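Paper Cup Tricks Around the House: Which Ones Hold Up

Sep 30, 2022

Every few months another list goes around promising that a sleeve of paper cups will fix your kitchen, your garage and your garden. I have a shelf full of them left over from a family party, so I started trying the tips one by one. Most are a waste of a cup. A few I still use.
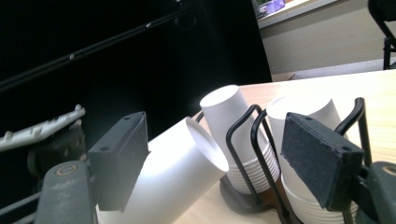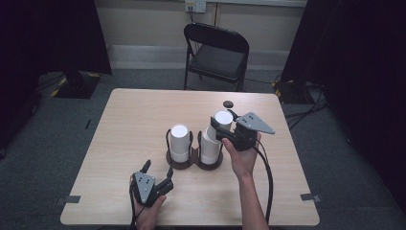 Plain white paper cups, no print.

Seed starting. The usual advice is to fill a cup with potting mix, plant it whole and let the cup rot away. Mine didn't. I dug up a tomato that had been in the ground all summer and the lining was still wrapped around the roots like a sock. If you start seeds in February, fine, use cups, but poke three holes in the bottom and slide the plant out before it goes in the garden. The Bokitz peat pots cost more and went moldy on me, so I wouldn't bother with those either.

Paint cups for touch-ups. This one works, for water-based paint. Pour in an inch, do the baseboard, throw the cup out. With oil paint or thinner I don't trust the seam at the bottom, and I have a stain on the workbench to show for it. Use a clean tin can.

Freezing bacon grease. Let the grease cool until it's cloudy, pour it into a cup, freeze it, and drop the whole thing in the trash on pickup day. Never pour it hot. I've read pages that tell you to go straight from the skillet, and I'd like to see the state of their counters.

Measuring. People say a cup is a cup. It isn't. I poured water from mine into a Kunon measuring jug and a full one came to 300 ml, and nobody fills a paper cup to the brim. For pancake batter you'll get away with it. For bread, get out the scale.

Screws and small parts. Good for one afternoon. I label cups with a marker when I take something apart and line them up in order – last one off, first one back on. As storage they're hopeless. They tip over if you bump the shelf, and then you're on the floor with a magnet. Jars with lids, please.

Fruit fly trap. Vinegar, a drop of dish soap, plastic wrap with pinholes. It catches flies. So does a drinking glass, and the glass doesn't get soggy overnight.

Cup sealing spray. Bravalum sells a can that is supposed to make paper cups reusable for workshop jobs. It smelled awful and took 30 minutes to dry. A pack of 100 cups costs me less than the can did. I can't work out who it's for.

Storing the extras. Keep them in the sleeve, upside down, away from the stove and anything that smells. Mine sat next to the onions for a month and you could tell. If the sleeve is torn, a big zip bag does the job.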